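Devberg open day — worth the drive?

Forum index > Automation and robotics > Shows, visits and demos

quollworks
Went to the Devberg open day and said I'd write it up for those who couldn't get there. This is long, so skip to the end if you only care about the cable handling.

Sign-in was at the loading dock and they handed out safety glasses and a map. The map was wrong about where the toilets were. They ran groups through the main hall, where the Posov palletising line was stacking cartons, and then upstairs to the small parts area. The palletising was fine. If you've seen one you've seen them all, and ours at work is faster.

Upstairs was better. They had benches set up for small assembly and handling, with someone at each bench who knew the gear. No sales staff up there that I could pick. I spent most of my time at the cable bench, run by Aleksi Peltonen, who was happy to answer questions and didn't mind saying when he didn't know something.

The job on the bench was USB leads. Pick up a lead by the cord behind the plug, turn it, put the plug in a socket, take it out again, put it down. It sounds like nothing, but anyone who has tried to get an arm to handle something floppy will know why I stood there so long. They teach it by driving the arm by hand through the task over and over and then training on the recordings. Peltonen said they had 2,000 recorded runs on leads and wanted a lot more by December.
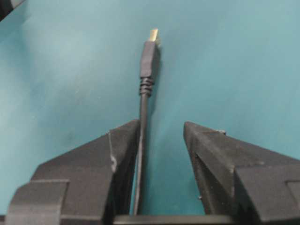 The fingers are the part I'd pinch for our own shop. They're printed, and he said they go through a set fairly often and don't fuss about it. When one gets chewed up they print another. We've been paying for machined aluminium fingers and waiting weeks for them, and I'm now wondering what for.

The arm missed a fair few times while I was watching. It would come in on the cord, close, and the cord would roll out. Other times it got hold of it but the plug was pointing the wrong way and it had to go back down. I'd rather see that than a polished loop with the hard parts left out.

Coffee was free, the sausage rolls were five dollars. Parking was a paddock.

gantry_gail
Thanks for the write-up. Did they say what cycle time they were getting on the leads? That's the only number my boss will ask about.

quollworks
I asked. He wouldn't give one. He said it depended on how the lead was lying and he didn't want a figure going around. I didn't time it myself, but you would not put it on a line as it stands.

tinsnips
I was there too, in a later group, and came away less keen than quollworks. It's a research bench. They called it an open day for industry and most of what was upstairs isn't something I can buy. I drove 300 km to look at a thing picking up a charging cord. My nephew can do that.

The Posov line downstairs was the only thing with a price next to it. I got more out of ten minutes with the fitter on that line than I did from the whole upper floor.

quollworks
Fair enough, but the flyer did say the upper floor was development work. I've still got mine.

tinsnips
The flyer said "see tomorrow's handling at work". I'd call that a stretch.

mallee_mech
Can I ask about the printed fingers? What were they printing them in? We tried printed jaws on a little Partanen gripper and they flexed so badly we lost the part every time the wrist turned over. Went back to metal inside a month.

quollworks
Didn't catch the material, sorry. They're black and a bit grainy, that's all I can tell you. They come up to a point with a sloped back, and there's a squared step lower down on the outside. They're chunky, so I doubt they'd flex much on something as light as a cord. What were you picking up?

mallee_mech
Brass fittings, the big ones. So yes, a different job. I take your point.

I'd still want to know how the tips hold up. If you're closing on a thin cord all day, the wear ends up in one spot, and then your grip changes and whatever you trained on old fingers doesn't match any more.

quollworks
Somebody in our group asked nearly that. Peltonen said wear on the fingers worries him less than a change in the shape, and they try to keep the same print file for as long as they can. He didn't claim they'd solved it.

gantry_gail
Was the camera on the wrist or up above the bench? We've got a fixed overhead one from Farkedetti and the arm blocks its own view right when we need it.

quollworks
There's a small one at the wrist looking down between the fingers. You can see the cord go right through the gap on the way in. The trade-off he mentioned is that up close it goes a bit soft at the far end, so the plug isn't as crisp as you'd want for the last bit.

Also worth noting for your overhead setup: they work over a plain teal surface so that black leads stand out. We've been doing black parts on a dark grey bench for 3 years and wondering why it struggles.

gantry_gail
Ha, we've got bare stainless. The glare is shocking. I'll try a mat before I spend any money.

tinsnips
A coloured mat is the first useful thing out of this thread, I'll give you that.

mallee_mech
Watch which mat you buy. Some of the cheap cutting ones are shiny and you'll be back where you started. Get a matte one and expect it to mark.

perentie88
Does anyone know if they're running another day? I only saw the notice after it had closed. I'd go for the small parts floor alone, never mind the palletisers.

quollworks
They took email addresses at the door and said they'd send something out. Nothing so far. When I left, the woman on the desk said the upper floor might get its own session next time, with smaller groups, and you'd have to book.

tinsnips
If they split it like that I'll go to the downstairs one and you lot can have the cords.

perentie88
Suits me. I'll ring them and post here if I get a date.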